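A Wednesday at the Setard hire warehouse open day

I have wanted to see inside a proper event hire warehouse for years, so when Zendano announced that they were opening theirs at Setard for a day in November, I had my name down within the hour.

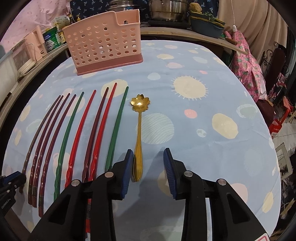 Chopsticks and a gold spoon on a spotted blue tablecloth

Doors opened at nine and there was already a queue. Most of us were small-scale planners, plus a few people from village halls and one couple organising their own wedding who asked better questions than the rest of us put together. We were given a badge, a very good bacon roll and a map, and I needed the map. The building is huge!

The first stop was furniture. I had always pictured stacks of chairs and not much else, but there is a whole repair bay in there, with people regluing joints and swapping the little rubber feet. One woman let me have a go with the foot press and I was hopeless at it. They had 1272 banquet chairs going out that week, all for a single dinner, and the loading plan was taped to the wall in coloured pencil. The last tables to be laid go on the lorry first, so that everything comes off in the order the crew wants it. I do my own loading in the back of a van and have been getting this wrong for a long time.

Then linen. I could have stayed there all day. Cloths come back in sacks, get shaken out over a grating (they find car keys, place cards, once a whole cheese knife) and then go through the wash and a roller iron as long as a bus. Every cloth is held up to a light wall afterwards to look for marks. Our guide asked us to guess how many they rejected the week before. I said 50 and felt I was being rude. It was 489! Candle wax is the main culprit, apparently, and red wine hardly matters if it gets washed quickly. I wrote that down twice.

The talk before lunch was from Hyun-seo Cho, who runs the bookings side, and it was the best part of the day for me. She spoke about what happens when a client changes the numbers late, and how her team keeps a buffer on the things that can't be borrowed from anyone else at short notice. Glasses are easy to top up. Matching chairs are not. She also showed us the enquiry form they use now, which has 5 questions on it where the old one ran to three pages, and said the shorter one gets them better answers. The question I am stealing is 'Who will be there to sign for the delivery, and what is their mobile number?' I have stood in too many locked car parks at seven in the morning to need that explained.

Lunch was by Saxena, a caterer I hadn't come across before, served on the hire company's own plates so you could see how they felt in use. Lovely dal, and a lemon rice I went back for. I sat with two people from Mundness Hall who are trying to get more daytime bookings, and we swapped notes on heating costs and on whether anyone still wants a projector screen. (They do, but only on the day, and only after you have said you haven't got one.)

The afternoon was a live build. A crew of four put up a small stage, lights and dressed tables while we watched from behind a rope, and it took them less time than it takes me to find the extension leads. Hardly any talking, either. Each person had a colour on their sleeve and the crates had the same colours, so you just went to your own crate. I've already bought the tape.

A few practical bits if they run it again. Parking is free but fills up early, and the overflow field is muddy, so wear boots. The warehouse is cold – bring a coat you don't mind getting dusty. The linen tour has a cap on numbers and you book it at the desk when you arrive, so do that before the bacon roll. There is a small ex-hire sale by the exit too. I came away with a box of slightly chipped water jugs and two cake stands, and I'm going back for the coat rails once I've measured the van.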